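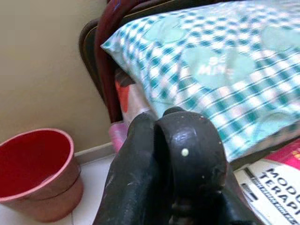
*Hadiza Ugwu*

I changed the beds over in August, a month earlier than I usually do. The spare room had been made up since my aunt went back to Wastholm, and the sheets smelled shut in.

The teal gingham pillow stays. It has MIMI printed on it, and every guest asks who Mimi is. I don't know. I bought the cover at the Karpenko closing sale in Trirnville because it was large enough for the pillow I already had, and most covers aren't. It washes well on cool and the check hasn't faded yet. I've stopped ironing it. It wrinkles again as soon as anyone leans back.

The maroon cloth goes over the headboard. The wood is dark and has a curved top, and I find it hard on the back of the head when I read in bed. I looked at padded headboards and the cheapest one that would fit was $339 before delivery, so the cloth won. It slides if it's hung too short on the back side. I leave more length behind than in front now and it mostly stays where I put it.

My friend Ro-un Tak thinks the maroon and the teal fight each other. She may be right. Her own bed is all white and she has a dog, so I don't take her advice on bedding.

I washed everything in 2 loads, pillow covers separate from the sheets. The cloth I did by hand in the bathtub, and the water came out pink, so I'm glad I didn't risk it with the gingham. It took until the next evening to dry.

Still to do: the mattress pad, which needs the big machine at the Endero laundromat, and the blanket with the torn binding. I have the thread for it. I also want to move the lamp closer to the bed, but the cord is too short and I keep forgetting to buy a longer one when I'm in town.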